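Write the rule before you buy the second gripper

20 December 2023

Quick one before the office shuts. Been meaning to write this since the Mosdale job and I keep putting it off, so apologies for the state of it.

Hand-held grippers. The ones you carry about to record how a person does a job, so a robot can learn from it later. Lots of small outfits have them now. Very few have anything written down about how to use them. I think that's a mistake and I think it's going to cost people a lot of wasted recordings in January, when everybody comes back with a new budget and starts again.

At Mosdale we had 410 recordings from the first stretch. We threw away 355. Bad calibration on some, marker hidden on others, but mostly we just couldn't say what a recording was. Which task, whose hand, start over or carry on. The equipment was fine. We had no rules, that was the whole problem, and I was in charge so I'll take that one.

The usual answer is that rules slow you down. Someone from Macedo put this to me over lunch, quite firmly. Their view: collect everything, sort it later, mess is good for the robot because homes are messy. I agree with the last bit. Leave the flowery tablecloth on. Leave the lamp and its cable where they are. I'd be annoyed with anyone who tidied a table before recording on it. But a messy table and a messy procedure are two seperate things and people keep running them together.

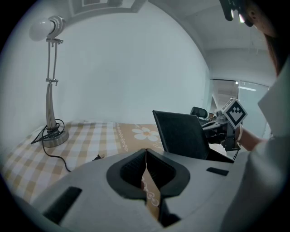 So what would I put in a standard. Short. One side of paper, taped up where people work. We got ours down to 9 lines and I'd still cut a couple.

Say the task out loud before you start. Same words every time. "Fold the cloth", if that's what the sheet says, and no freestyling.

Check the marker can be seen from where you'll be working. Sleeves are the worst for this. Roll them up or change.

One person calls start and stop if two of you are recording. Never both. We had recordings where each person thought the other had called it, and you end up with a minute of two people waiting politely.

Cables. Look where yours goes before you move, and again if you change seats.

Drop the gripper, even gently, and you recalibrate. No arguing. This is the one people fight and it's the one I would keep if I could only keep one.

Stop at 200 in a day, for the whole team. Tired hands do odd things. The robot learns the odd things.

Then the dull bit, consent. If you're recording in someone's home or workplace then faces and screens and post on the side all end up in there. Ask first, in writing, and say how long you keep it. Florero wouldn't let us past the front desk without a form and at the time I grumbled about it. They were right. We use their form now, more or less word for word, with permission.

What I wouldn't do is wait for a proper national standard with a number on the front. That will come, it'll be long, and it will be mostly about the robot arms with people standing near them. Fair enough, arms can hurt you. But the recording side gets treated as admin and it isn't, it decides what the arm does afterwards. Somebody holding a gripper sloppily for a week is a safety question too, only a slow one.

Also, and this is a bit of a moan, can suppliers please put a sheet in the box. Dikex sent us a thick manual on charging and storage and one paragraph on use. One! Half of it about the strap.

I don't mind if your rules are different to ours. Cap at fewer, cap at more, call your tasks what you like. Write them down, put a date on them, and when you change one tell the people holding the grippers on the same day. We changed our start call on a Monday and told the afternoon people later in the week. Guess which recordings went in the bin.

Right, that's it. If you've got a sheet of your own, send it over, I'd like to see what other people bother with. Ours needs a line about gloves and I havn't worked out what it should say.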